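Frequently asked questions about the Hamthorpe Supper Swap

I get the same handful of emails every month, so I've put my answers in one place. If yours isn't covered, drop me a line and I'll add it.

What is the supper swap?
You cook one big batch of something, you bring it along in portions, and you go home with the same number of portions cooked by other people. I started it with a neighbour when we were both sick of our own chilli. There are 37 of us now, though you'll never see everyone on the same night (we'd need a bigger hall!).

How many portions do I bring?
As many as you want to take away. Most people do six or eight. The least is two, so please don't feel you need a vat. If your freezer is tiny, start small and see how you get on.

Does it have to be freezable?
Yes please. Stews, curries, soups, pies, pasta bakes, bean things of all sorts. Salads and anything with a lot of raw veg are a no, and so are boiled potatoes, which go grainy and sad. Mash is fine, oddly enough.

My kitchen is minuscule. Can I still join?
Of course you can. Mine is a galley with one decent shelf and I manage a lasagne for eight in there. I do keep my swap tubs in a wall cupboard all on their own, away from the everyday stuff, and that has saved me a lot of swearing.

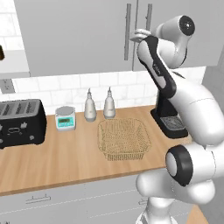
Grey wall cupboards with long bar handles.

What do I put the food in?
Any clean tub with a lid that fits. Takeaway tubs are fine as long as they haven't gone brittle. Don't bring anything you'd be upset to lose - tubs wander, and I can't chase them. I've been waiting on a blue casserole dish since last November.

What goes on the label?
Name of the dish, the date you cooked it, your name, and every ingredient. I mean every ingredient, down to the stock cube. Emerson Fontes made us a label sheet you can print, 47 to a page if you use the small ones, but masking tape and a biro will do just as well.

What about allergies?
We have separate tables for anything with nuts or shellfish. I can't promise that any dish is free from traces, as it all comes out of ordinary home kitchens. If your allergy is a serious one, please talk to me before you come and we'll be frank about whether it's a good idea.

Can I bring baking instead?
Bread, rolls and muffins are very welcome and count as half a portion each. They go in a basket on the side and tend to vanish before I've got my coat off, so get there early if you're after one!

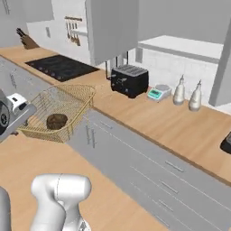

One roll or muffin in a wicker basket.

Is there a charge?
A pound on the door for the hall. No membership, no forms.

What if I don't like what I took home?
It happens. Give it to someone else in the house, or add chilli sauce. Please don't post about it in the group - somebody spent an evening on that.

Can I bring the kids?
Yes, as long as they stay out of the hall kitchen while the urn is on.

I last went through these answers on November 11, 2020.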